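Flestport Film Society Help Desk
Ticket 1378
Subject: Subtitles drifting on the Fornamon screening copy
Opened by: Ilham Ezzat
Status: Waiting on reply
Playback software: Gunel, on the booth computer at the Alcantara

December 27, 2025, opened 10:12 am

Hi there, and I hope you all had a lovely break. I'm sorry to land this on you so soon after the pudding!

We're showing Fornamon at the Alcantara in the new year as the opener for our festival favourites season, and I've been running the screening copy through Gunel to make sure everything behaves. The picture is gorgeous (truly, the colour in the harbour section made me sit down and watch instead of working) and the sound is fine in all channels. The trouble is the English subtitles. They start out perfectly in step and then slip, a little at a time, until by the wedding speech people are being answered before they've asked anything. The film runs 94 minutes and I'd say the last half hour is unwatchable if you don't speak the language, and most of our members don't.

What I've tried so far:
Closed Gunel and opened it again. Same.
Restarted the booth computer. Same.
Copied the file across from the distributor's drive a second time, in case the first copy was damaged. Same.
Played our October feature, which also has English subtitles. Those were spot on the whole way through.

So I think it's this one subtitle file, but I'd love someone cleverer than me to say so.

Reply from support, 11:40 am

Hello Ilham, and thank you for such a thorough write-up, it saves us a good deal of back and forth. A steady drift like that usually means the subtitles were timed for one frame rate and the film is playing at another. Could you open the Gunel log and tell us what it says for both? You'll find it under Tools, then Playback Report. Please also try an offset of 3000 milliseconds and let us know whether it fixes the whole film or only one stretch of it.

Ilham Ezzat, 1:25 pm

Thanks for being so quick! The log has the film at 24 and the subtitles at 25, and there's a warning at line 487 that says "timing base mismatch, continuing". I must have scrolled past that a dozen times. The offset put one conversation right and threw the opening out completely, so I've set it back to zero.

I've attached everything in one go, the playback report, and the subtitle file.
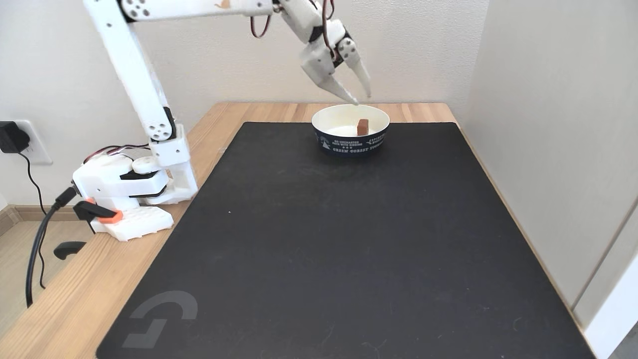
Attachment 3: desk, with the black mat and paper bowl

Reply from support, 2:50 pm

Lovely, that's the answer then. Leave the offset at zero. In Gunel, open the subtitle panel, choose Convert Timing, and set it from 25 to 24. Save the result under a new name so the distributor's original stays as it was, then load the new file and check a line near the start, one in the middle and one in the closing scene. If all three are in step you should be right for the season.

Ilham Ezzat, 4:35 pm

Converted and saved. The start and the middle are spot on, and the wedding speech finally makes sense (it's a very funny speech, as I now know). The closing song has no subtitles at all, though, and I can't remember whether it had any before. I've emailed the distributor to ask if the lyrics were meant to be translated. Could you keep this one open until I hear back?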